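Stop Deleting the Bad Episodes

Most teams that train manipulation policies have a filter script, and most filter scripts do the same thing. They look at each demonstration, check whether tracking held up, and throw out the ones where it dropped. The rest goes to training. I wrote one of these for Revia and ran it for a whole summer. I now think it was a mistake.

In September I went back through what it had removed. Out of 1535 demonstrations it had dropped 200. I expected junk. What I found was mostly short tracking gaps near the start or end of a motion, with good data on both sides. The script had no notion of a gap. An episode passed or it went in the bin.

The worse problem is which episodes get binned. Tracking fails when the gripper gets close to something, when the wall behind is blank, or when the light puts glare on a window. Those are the cases the policy has the most trouble with later. If you delete them, your training set gets easier than the room it came from, and your validation set does too, so the numbers look fine. 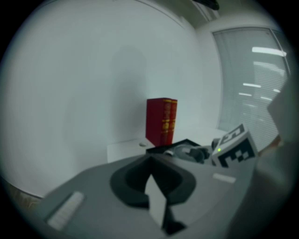 Sombat Sukprasert disagrees with me on this, and wrote back after reading a draft that a policy learns whatever pose you hand it. A wrong pose held for 36 steps does more harm than a missing episode, he said, and he would take a smaller set he can trust.

He is right about wrong poses. But that is an argument for marking them, and the tooling should do the marking. Our loader, Ongart, now keeps every episode and stores a confidence value per step. Training masks the low steps. It took 2 evenings to write – most of that went into the tests.

The raw files stay as they were recorded. If the tracker improves, we can run it again over everything, including the parts we masked. With the old script that would have meant digging through backups, and for the Jutlow recordings there weren't any.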